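Ordenar lo pequeño: notas para la charla
Ventura, sala 9, 4 de agosto

Empezar sin presentación larga. Preguntar quién tiene en casa un cajón donde acaba todo. Esperar a que levanten la mano y seguir.

Primera idea. Las cosas pequeñas se ordenan peor que las grandes. Un abrigo tiene su percha. Un sobre de aperitivo, un pañuelo o un recambio no tienen sitio, y por eso van de la mesa al bolso y del bolso a la cama. En el taller de Risville apuntamos durante un mes lo que aparecía fuera de lugar: 442 objetos, casi todos más pequeños que una mano. Decir la cifra despacio y no comentarla.

Segunda idea. Trabajar encima de la cama. La superficie es amplia, queda a buena altura y obliga a terminar antes de acostarse. Se extiende todo sobre la colcha, se pone una caja abierta en medio y se empieza por lo que está más cerca. La caja, sin tapa y de paredes rectas, para ver el fondo desde arriba. 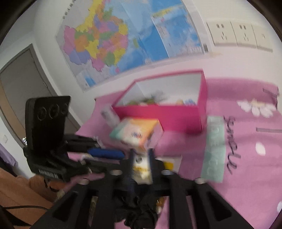 Los paquetes de comida van juntos, aunque sean de tamaños distintos. Es el error que más se repite: la gente separa por tamaño y luego no encuentra nada. Se separa por uso. Lo que se come, en un lado; la tela, doblada y fuera de la caja; los papeles sueltos, a la basura en el momento.

Si preguntan por el color de la caja: da igual, pero un color vivo se localiza antes en un armario oscuro.

Tercera idea. Poner un límite. En mi casa son 200 gramos de aperitivos por caja. Si no cabe, no se compra más hasta septiembre. Aquí suele haber protestas. Dejar dos minutos para que hablen.

Contar lo de la mudanza a Drorkholm: 869 kilos declarados, y lo que más tardé en colocar fue una bolsa con pilas, sobres y cordones. Tres tardes. No alargarlo.

Ejercicio para casa: una caja, una cama, quince minutos con reloj. Al acabar, la caja al armario y la colcha despejada.

Turno de preguntas. Las fichas de Zovar están en la mesa de la entrada; recordar que devuelvan los bolígrafos.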